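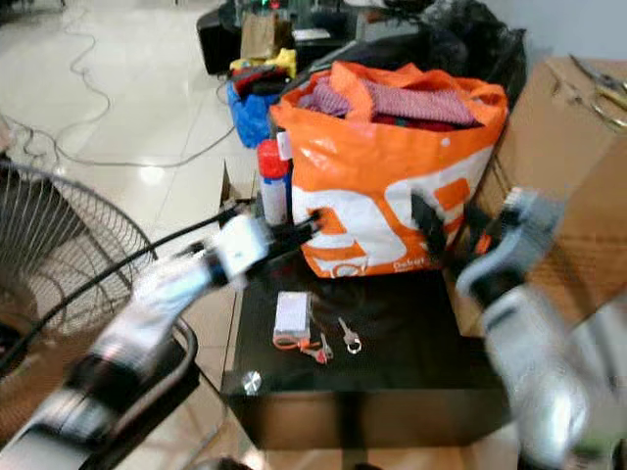

Wesis

Drindilness 双腕卓上作業データ 障害記録版

概要
双腕ロボットの遠隔操作による卓上作業の記録のうち、左腕の追従異常が確認された期間のものをまとめています。正常時のデータは含みません。異常検知や停止処理の確認に使うことを想定しており、模倣学習の教師データとしての利用は推奨しません。

作業内容
黒い正方形のテーブルに日用品を置き、左右のグリッパで袋の口を扱う、または小物を移動する作業です。対象物は大きな織りのビニール袋(オレンジと白、「Dekor」の文字あり)、袋の中の布類、赤いキャップのスプレー缶、金属リングの付いた鍵、オレンジ色のコードなどです。カメラは頭部の1台のみで、腕の動作中はグリッパ付近にぶれが出ます。

収録数
全179エピソード。うち12件で保護停止が作動し、9件では停止すべき条件に達していながら停止しませんでした。残りは追従誤差が出たものの、作業を続行した記録です。

障害の内容
左腕を前方に伸ばした姿勢で手首を回すと、腕に沿わせたケーブルに張力がかかり、関節角の指令値と実測値に差が生じます。制御ソフト Trummer は差が閾値を超えると両腕を止める仕様ですが、当該版では左腕の誤差を右腕の値で上書きする不具合があり、右腕が静止していると停止が働きませんでした。
最長の例では、閾値の超過から操作者が非常停止を押すまで517ミリ秒かかっています。グリッパの指先が天板に接触しましたが、人への接触はありません。

対応
2021年5月25日に収録を中止し、ケーブルの固定位置を手首側から肘側に変更しました。Trummer の上書き処理は6月の版で修正済みです。修正前の版で双腕を動かさないでください。

ファイル構成
episodes/ 関節角、指令値、グリッパ開度
video/ 頭部カメラ映像
events.csv 停止の有無、超過の開始時刻、接触の有無
rando.yaml 再生ツール Rando の設定

既知の問題
映像と関節角の時刻には約3フレームのずれがあります。補正は行っていません。
events.csv の「接触の有無」は映像を目視して付けたものです。指先が袋の陰に入って判断できない場合は空欄にしてあります。空欄を「接触なし」として集計しないでください。
停止後に腕を手で戻している区間も、削除せず残しています。この区間の指令値は無効です。

再生時の注意
Rando は初期設定で実機への送信が無効になっています。記録した指令値を実機で再生すると、同じ姿勢で再び誤差が生じるおそれがあります。送信を有効にする場合は左腕の速度上限を下げ、非常停止に手が届く位置で操作してください。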